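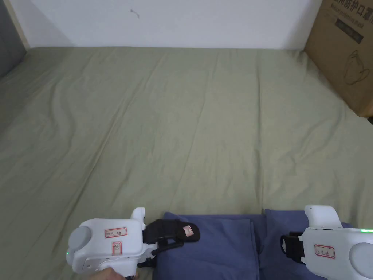

Figure 3. Folded blue cloth on a work surface: a bed with a pale green sheet, pushed against a white wall.

3.2 Folding surface

Most home folding is done on a bed. In our household survey, 169 people named the place where they usually fold clean laundry, and the bed came first, ahead of the sofa and the kitchen table. Earlier work on folding has mostly used a table of standing height. A table is firm and easy to measure, but it leaves out two things that matter at home: the surface gives under the hand, and the sheet moves with the cloth.

We therefore set up a bed as the main work surface (Figure 3). The sheet is smooth and plain, with no print that could serve as a guide for lining up edges. It was pulled flat before each session and then left alone. Long, soft wrinkles like those in the figure were allowed to stay, and folders were not asked to smooth them out.

Blue cloth was used against the green sheet so that the fold lines and the outer edges could be told apart in later coding. Visser and Ersoy, who coded the folds separately, agreed on the final edge position more often for blue items than for white ones. White items on the Camier bed, which had a cream sheet, gave the most trouble and were coded twice.

Each item was scored on three points: whether the long edges met, whether the fold was straight, and whether the layers stayed together when the item was set down. A soft, rounded fold was scored as complete if the layers under it were flat. We did not press the folds, and no weight was placed on the finished items.

The full set holds 4,000 folds. Of these, 1,000 were done on the bed and the rest on the three tables described in Section 3.1. We dropped 35 bed folds in which the sheet had pulled loose from the mattress and bunched under the item. The same problem was reported in the Udano study, where the sheet was clipped down at the corners. We chose not to use clips. They hold the sheet still, but they also change how far a person will reach toward the wall side, and reach is one of the measures taken up in Section 4.

12 shares
3 comments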